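4. Recording your first peg-in-hole session

By now you should have the Wolto arm powered up, both cameras talking to the recorder and a working save folder (sections 1 to 3). If the wrist camera still drops out when the arm turns, go back to 3.4 and reseat the cable before you carry on. I tried to push through with a dodgy cable once and lost an afternoon of good episodes.

This section is the fun one! You drive the arm by hand with the leader controller, the recorder takes down everything both cameras see and everything the joints do, and the pile of episodes becomes what the policy learns from. One episode is one attempt with one peg, start to finish.

What you need in the bay

- the blue block with the shaped holes
- the pegs you plan to use (start with the round one, please)
- the leader controller, clipped to the bench edge outside the bay
- a session name that isn't "test". My first folder had 38 sessions called "test" and I still don't know which is which.

4.1 Setting up the bay

1. Wipe the floor of the bay with a dry cloth.

2. Put the block down on the left side with its long front face towards the fixed camera. Leave room on the right for the hand to swing past. It doesn't have to be millimetre perfect, and a bit of variety between sessions is good for training.

3. Stand any spare peg behind the block, on its base, clear of where the hand will travel. I like leaving one in there for some sessions – the policy needs to cope with a bit of company.

4. Open the live view and check both cameras. In the fixed view you want the top of the block, with the holes easy to make out. In the wrist view you want the peg and at least part of the hole you're aiming for.

Note: The wrist view will always look a little cramped, and the peg will hide some of the target hole on the way down. Leave the camera where it is. The bracket angle is part of your calibration, and nudging it means doing section 2 all over again.

CAUTION: Keep your hands out of the bay whenever the arm light is green. Press Hold on the controller, wait for amber, then reach in. Every time, even if you're only straightening a peg.

4.2 Recording an episode

1. Press Hold, place the peg in the fingers and close them gently. The peg should hang straight down. If it leans, open up and try again.

2. Release Hold and press Record. Count to two before you move, so the recorder gets a clean start.

3. Bring the hand over the block at a comfortable height. Slow and smooth beats fast and jerky, and a wobble on your end is a wobble the policy will happily copy.

4. Come down over the hole until the tip of the peg is just above the rim. Pause. Shuffle sideways if you need to, and use the wrist view for it, as the fixed view flattens everything out at this height.

5. Lower the peg in. If you feel the controller push back, the peg has caught the rim. Lift slightly, shift and try again. Keep recording while you do this! Recoveries are some of the most useful stuff in the whole set.

6. Open the fingers, raise the hand clear and press Stop.

7. Tag the episode S (seated), R (seated after a recovery) or F (failed). Failed ones get kept too, they just go in their own folder.

CAUTION: Don't lean on the controller to force a tight peg. The arm will follow you, and the foam will lose. A chewed-up rim changes the feel of the hole for every episode afterwards.

4.3 How many is enough?

For the round peg on its own I had something usable after 100 episodes and something I'd show to visitors after 900. The full Olimmont set, all the shapes together, sits at 2,333. Do them in short blocks with a cuppa in between, as your driving gets sloppy well before you notice it.

Note: Change one thing between blocks. Slide the block a little, turn a lamp off, use a different starting height. If every episode starts from the same spot, the arm will learn that spot and be hopeless anywhere else.

4.4 Checking the views

Before you export to Somow, flick through a few moments from the session in the review tab, using both cameras. You're looking for sharp hole edges and a peg you can pick out from the block. Glare on the bay floor is fine so long as it stays off the holes. 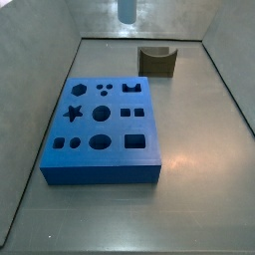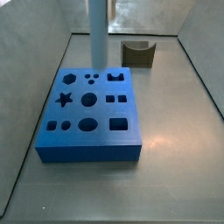
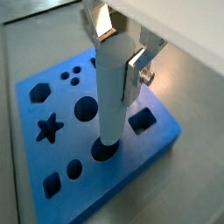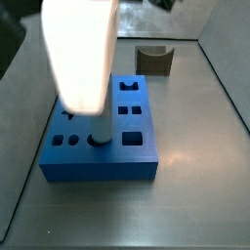
Fig. 4-2. Round-peg session in the review tab. Third picture: wrist camera. The other three: fixed camera.

If your views are much darker than these, turn up the bay lights before you touch the exposure setting. Changing exposure halfway through a set gives you two lots of footage that don't match, and you'll be stuck sorting them by hand.

Exporting is covered in section 5. Questions about tagging can go to me, Theano Sfakianakis, through the project page. Include the session name when you write.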